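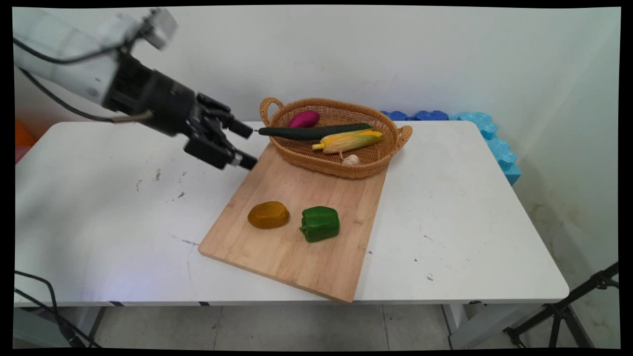 Do I really have to salt cucumbers before making refrigerator pickles?
Posted 6/24/22 in Kitchen & Pantry

Every recipe I find says to slice the cucumbers, salt them, leave them in a colander and then rinse. Then they go into a brine that is already full of salt. It sounds like one of those steps that gets copied from one cookbook to the next. I make a batch every June when the garden gets ahead of me, and I'd like to skip it if it does nothing. These are for the fridge only, eaten within a couple of weeks. Has anyone tried it both ways?

– Drallix

Iestyn Parry
For fridge pickles you can skip it, and I have for years. Salting draws water out of the slices, so they come out a bit firmer and don't thin the brine as much. If you slice thick and eat them fast, you will have trouble telling the difference.

I got tired of arguing with my sister over this and made two jars from the same pile of cucumbers. One lot sat in salt for 70 minutes and got rinsed, the other went straight in. After 2 days the salted ones had slightly more snap. After a week I had to check the labels. I'm sure somebody will say my slices were too thick or my salt was the wrong kind, and maybe so, but I'm not giving up an hour of my evening over it.

What did matter was cutting off the blossom end. I used to think that was folklore too. It's supposed to carry enzymes that soften the pickle, and the jars where I got lazy and left it on were the limp ones. Take off a thin slice and throw it away. If you can't tell which end is which, trim both.

Where I would still salt is for thin slices, sandwich style, or big garden cucumbers with a lot of seeds. Those are mostly water. Fifteen minutes does some good, and I've never seen the point of going overnight.

One warning: if you do salt, rinse well and taste a slice before it goes in the jar. Most of the "too salty" complaints I read come from people who salted, didn't rinse, and then used full-strength brine.

Kikier
My grandmother always salted and hers were the best I ever had. You can't rush good pickles. Also use ice water, it makes them crisp.

Zonside
I don't buy the ice water thing, at least for cucumbers picked that morning. For store ones that have gone a little rubbery it does perk them up – I'll give it that much.

Agree with Iestyn on the ends. I'd add that variety counts for more than any of this. The long smooth slicing kind goes soft on me whatever I do to it, and the short bumpy pickling kind stays crunchy even when I'm careless. And don't pay for those little packets of crisping powder before you've tried better cucumbers. I went through a whole box and couldn't swear it did a thing.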